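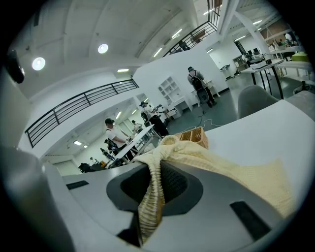 Figure 4.1 Cream-yellow knit with a visible rib, partly resting on a white tabletop.

Chapter 4
Folding Knits and Other Soft Cloth

Chapter 3 dealt with sheets and table linen, which hold a crease. Knits stretch when lifted by one corner and slide when stacked. In this chapter you will learn to lay out a knit piece, square its edges, and fold it to fit a shelf or basket.

Key terms: rib, grain, lay-out, half fold, bulk.

4.1 The work surface

Choose a table wider than the cloth. Move boxes and baskets to the far side and keep the near edge clear. Lay the piece down with the ribs running away from you.

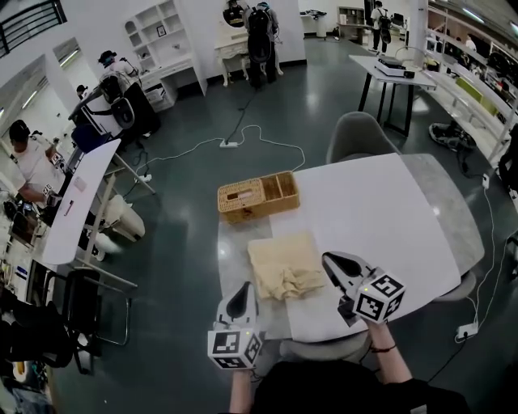
Figure 4.2 Pale beige cloth near the table edge, in front of a two-part woven box.

Do not fold yet. A piece folded over on itself must first be opened and smoothed from the center out, using flat hands. Pulling at the corners makes the ribs wavy. 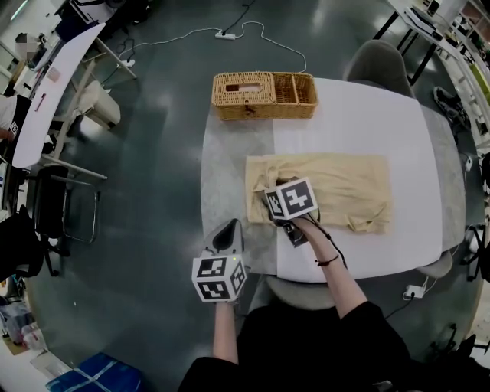
Once the cloth is a rough rectangle, work on the corners one at a time. Turn back any creased corner, flatten it, and check it against the opposite side. Bernardo Barros, whose Pastbridge method is used in Section 4.3, allows 17 seconds for this step.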